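Orumix Blank Cards and Tags: Frequently Asked Questions

Last updated 20 December 2021

What do you sell?
Plain white cards and tags for labeling, filing, place settings and craft work. Everything is cut at our shop in Clinulcombe and sold without printing.

How many cards come in a box?
The standard box holds 254 cards. The large box holds 1000. Tags come in the standard box only.

What is the difference between Sutherland and Hitov?
Sutherland is our regular paper card. It folds cleanly and takes most pens. Hitov is a stiffer coated card that stays flat in a drawer or a holder. If you plan to write on your cards by hand, order Sutherland.

Can I write on Hitov cards?
Yes, with a permanent marker. Pencil will not show well and gel ink smears. Let the marker dry for a minute before you stack the cards.

Can I put the cards through a home printer?
Sutherland cards work in most printers with a straight rear feed. Check the paper weight in your printer's manual first. We do not recommend printing on Hitov.

Are the edges square?
Our file cards are square on all four sides. Some tags are cut narrower at the top. The shape is listed next to each item on the order form, so please check it before you order a full box.

How should I handle the cards?
Hold them by the edges with clean, dry hands. White stock shows fingerprints, and coated stock shows them more. When you take a card out of a tight stack, lift it straight up. Pulling at an angle bends the corners.

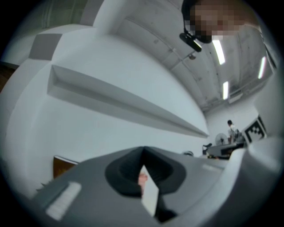
Thin, white and upright, between the two halves of a dark rubber pad.

How should I store them?
Keep the box closed and away from heaters and windows. Cards left standing in a half-empty box will start to lean and curl, so fill the gap with folded paper or lay them flat.

Can I mix cards and tags in one order?
Yes. Each box is packed separately, and shipping is charged by total weight.

Can I return an opened box?
We accept unopened boxes within 30 days. Opened boxes can be returned only if the cards are damaged or miscut. Send us a picture of the box label along with your order number.

Do you close during the year?
The cutting shop closes for the first week of June. Orders placed that week ship when we reopen.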